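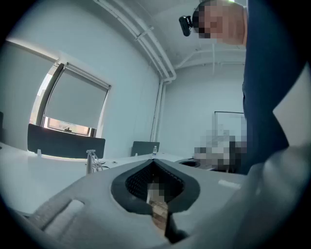 Go to the one where they let you hold the grippers, Etelka Bognár told me when I asked on here in August which robotics open days were worth the train fare, and don't bother with any that are all slides. So I took her advice and went along to Cellon on my own, and I had a lovely time, and now I've gone and said I'll take a group. I've got myself in a bit of a muddle over it and I'm hoping someone has done the group version.

Some background. I help run a Saturday club (mixed ages, youngest is eleven, oldest is a retired bus mechanic who knows more than I do). We've been doing little wheeled robots for ages and everyone's a bit bored of following black lines round the floor. Cellon do a visitors' session at Lumbantobing House, the building behind the bakery, and the bit I liked was the demonstration at the tables. You don't work a robot at all. You hold a gripper in each hand, with your fingers making it open and close, and you do ordinary jobs with it while it all gets recorded, and later on the recordings are used to teach a robot arm. The lady who was showing me wore a small camera on her head as well. I had a go at picking up a spoon and I was hopeless! I got it in the end and was ridiculously proud.

What I'd like to know before I ring them:

- How many can they really take? The leaflet says 20 but there wasn't room for anything like that when I was there, unless they split you up.
- Is it too heavy or fiddly for an eleven-year-old? My wrists ached afterwards but I'm not exactly sporty.
- Two of ours wear glasses and one gets bad motion sickness from headsets. Is the head camera a problem? I never tried it on, I only did the hand part.
- Is there anything we can do at the club beforehand so that it isn't just a queue of people waiting for a turn?
- Do they keep the recordings of visitors? I've got parents who will ask me that before they ask me anything else.

I know I could just phone but last time I got passed between three people and came off knowing less. Thanks in advance, and sorry it's so long.

*posted by mossy_teapot, 1/31/19*

---

**gearbox_jill**

Hello! I took our lot in the autumn so I can help with most of this.

They do split you. One half goes with the talk and the arms behind the glass, the other half goes to the tables, then you swap. Each person gets 20 minutes if they're all punctual coming back from the loo, which ours weren't. Ask for the table half first for your younger ones. By the second half everybody has had biscuits and it all goes a bit wild.

On weight, I asked the same thing and they put one on the kitchen scales for me: 380 grams. That's nothing for the first minute and then you do start to feel it, mainly because you're holding it out in front of you and trying not to shake. The trick is to get your forearms down near the table, and to stand close. Our smallest was quite a bit shorter than yours probably are and she leaned right over and did better than the grown-ups. They've got a step too if you ask but it lives in a cupboard and you do have to ask.

The fiddly part is that you have no feeling in the tips. You know how it is trying to do a zip in ski gloves? Like that, but you can see beautifully. You keep thinking you've got hold of the thing and you haven't. Start with something chunky and let them work up to the thin shiny things. One of our dads went straight for the kitchen whisk and it spun round on him every time, because thin round wire gives the jaws nothing flat to close on. He would not give up though. We had to leave him there.

What they want you to do, and this is the bit I wish I'd told the kids beforehand, is go slowly and do it the same sort of way each time. Ours treated it as a race. The young man was very nice about it but you could see him wincing. Passing something from one hand to the other is harder than picking it up, so if you've got anybody who's finding it all too easy, set them on that.
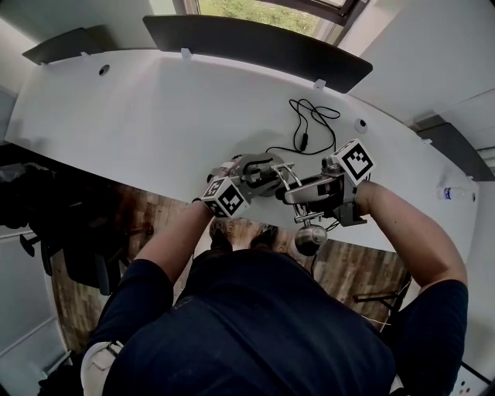
And make them finish the pass properly before they let go with the first hand. Close the second gripper, count one, then open the first. If they open too early it drops, and if they pull before opening it twists out of both. Mine got into the habit of saying "got it" out loud like they were passing a tray of drinks, and it worked a treat.

The other thing is the cubes on top with the black and white patterns on. Everyone grabs those! They look like handles and they aren't. They're there so a camera can work out where each gripper is and which way it's pointing, so if you put your hand or your sleeve across one, that stretch of the recording may be no good. Cuffs rolled up, long hair tied back, big scarves on the coat hooks.

For warming up at the club, we used kitchen tongs, one pair in each hand, and a washing-up bowl of odds and ends. Cost me next to nothing. Do hand-to-hand passes, do putting a lid on a jar, do moving a teaspoon from one mug to another. Then get one person to write down the instructions for the teaspoon in words and another to follow them exactly, and it all falls apart within seconds and they suddenly see why you'd show a robot and not tell it. That was a better lesson than anything I'd planned, I'm slightly ashamed to say.

As for the motion sickness, I wouldn't worry, but I'll leave the camera question for someone who wore it for longer than I did.

---

**pb_tinker**

went last year. it was alright. parking is terrible, use the one by the swimming baths. the arm behind the glass was switched off when we went so check before you book if thats what your kids want to see. didnt get to try the grippers as the queue was massive

---

**northway_sal**

I did a stretch of helping on the tables at Cellon, so a few corrections and additions to the long answer above, which is very good.

The head camera is only a camera. There's no screen in front of your eyes, so nothing to make anybody queasy, and it sits clear of glasses. What does bother people is the band, if it's been done up tightly by the person before. Slacken it right off and start again. And tell your group that the camera looks where their head is pointing and takes no notice of where their eyes have gone. People glance down at their hands without moving their head at all, and you end up with a fine recording of the far wall. Nose towards the work, I used to say, a hundred times an afternoon.

Recordings. When I was there, visitors' goes were kept off the main set unless the person had signed the form, and for under-eighteens a parent had to sign it. You could have a full turn without signing anything. But I've been gone a while and this is exactly the sort of thing that changes, so get it in an email and forward that to your parents. Ask for the Etarine form by name, that's what they call the visitors' programme, otherwise you'll be sent the one for building access, and I bet that's how you ended up being passed round three people.

Numbers: the leaflet is right, but it counts adults. If you've got helpers coming, they come out of your 20.

Somebody in your group will ask how many goes a robot needs before it can do the job itself. I can only tell you what was on the board for Rukine, the project I was helping with, which was tidying cutlery and kitchen bits. It had got to 1,960 recordings when I left, and the arm was decent with spoons and poor with anything that had a hinge. The children always found that very funny. The bus mechanic may want to talk about the linkages in the grippers, by the way. Let him, there was usually a spare one they didn't mind being looked over, as long as he asks first and leaves the screws where they are.

Water's fine on the tables with the lid on. No fizzy drinks.

---

**mossy_teapot**

Oh this is brilliant, thank you both so much (and thank you for the swimming baths tip, pb_tinker, I'd never have thought of it). I've emailed and asked for the Etarine form. We're doing tongs this weekend, I've already been told off at home for taking both pairs.

One more if you're still about, northway_sal: is there anything for left-handers to watch for? We've got three.

**northway_sal**

No, you've one in each hand so it evens out. They sometimes do better on the passes. Just let them choose which hand picks up first and keep to it.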